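Small towns should keep their weekly food markets open through the winter. In Hemmin, the council closed the market after 16 seasons, citing low stall income. The figure left out the 193 households within walking distance that had bought their bread and vegetables there.

The nearest store is now in Cleson, and the bus runs twice a day.
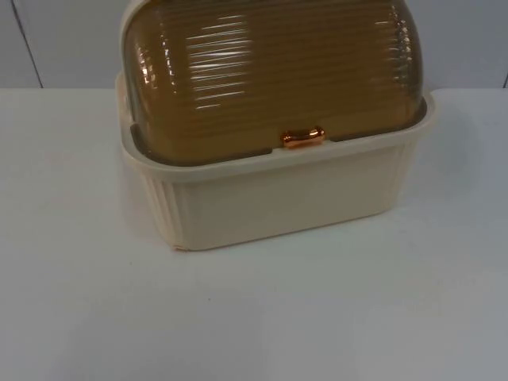 A modest subsidy would cost the town less than the parking study it approved in April. The council should restore the market before next winter.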